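I have had leaf wallpaper on the brain since October, and I blame my friend Lihua Xiao entirely. She papered her little sewing nook in it -- big brown and cream leaves, curly vines, tiny berries -- and I teased her that it looked like my grandmother's hallway. Well, two weeks later I was the one holding sample rolls up to the pantry wall!

I do love it next to something plain and white, like a simple tabletop.

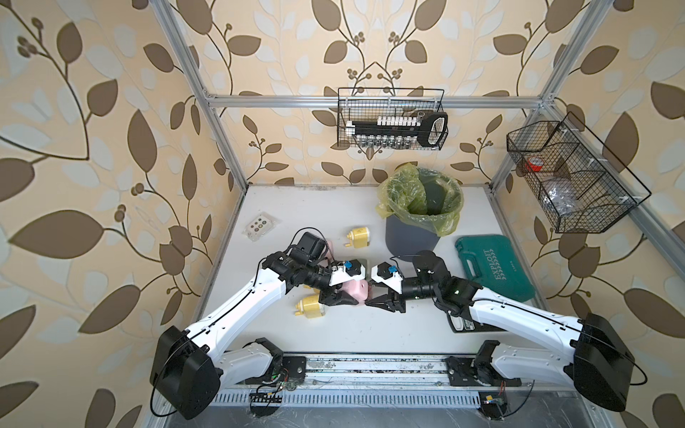

My pantry needs 7 rolls, and Jianguo has already asked (very sweetly) whether we could just paint it. We'll see, my dear.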